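Write the rule down before you switch the arms on

I've got into more arguments about the word "folded" than any grown woman should. It started in October, when Shaohua Cheng and I sat down to merge our folding records with the ones from the Farilley workshop — 237 runs from us, 2,000 from them — and found that we couldn't. Their sheet had a column called "success" with a yes or a no in it. So did ours! We'd just never agreed what a yes was.

For Farilley, a yes meant the shirt ended up smaller than it started. For us it meant edges lined up, sleeves in, nothing hanging out. I still think ours is better, but I'll admit we hadn't written it down anywhere either. It lived in Shaohua's head, and when he was off sick it lived in mine, and the two heads did not match.

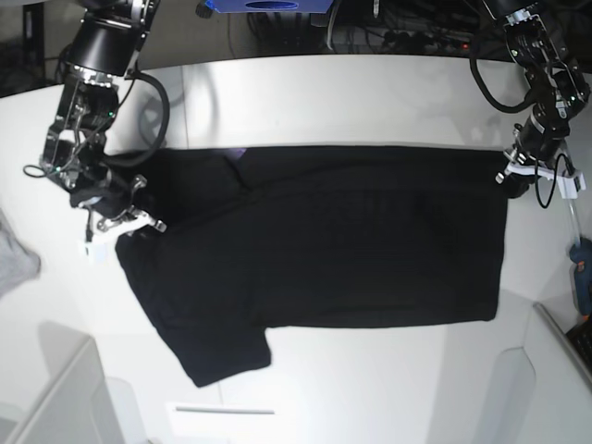 So my first plea is a boring one. Put your definition of done on one page, with a ruler measurement in it, and do it before anybody collects anything. We settled on 38 millimetres as the most an edge may stray. You can quarrel with the number (Shaohua does, weekly) but at least there's a number to quarrel with.

My second plea is about dark clothes. Half the draft guidance I get sent assumes a nice pale towel on a nice contrasting table. Real laundry is black T-shirts and navy everything, with a loud print somewhere on it if there's a teenager in the house. A good standard should say what garments were used, by colour and by weight, and it should insist that a fair share of them are awkward. I'd go for a third. Sumathi Kamath, who edits the Dodeo guidelines, thinks a third is harsh and would leave it to each lab. I love her dearly and she's wrong.

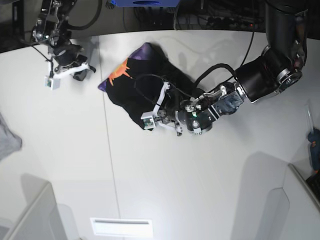 Left gripper down on the black fabric, right gripper just clear of the table.

Then there's the matter of helping. Everyone helps. You reach in and flick a sleeve, you smooth out a corner, and the run goes down as a pass. I've done it myself at ten to six with my coat on. Brotik's house rules allow one touch per run provided it's logged, and Viklund's allow none at all. I could live with either, as long as whoever reads the results is told which one they're looking at. If you say 80 per cent, tell me whether there was a hand in it.

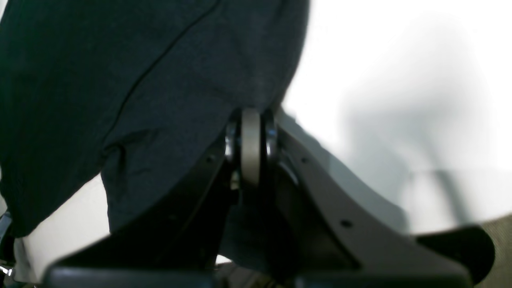
What I'd put on the page

Keep it short enough to tape to the wall. What counts as done, measured. Which garments, and how they were put down at the start. Whether people may touch, and how often. When a run is called off, and who gets to call it. The failures go in the same file as the passes, please, with the same amount of detail — I'm tired of asking for them separately and getting a zip folder three weeks later.

Sumathi wants a section on naming files as well. Fine, she can write that one.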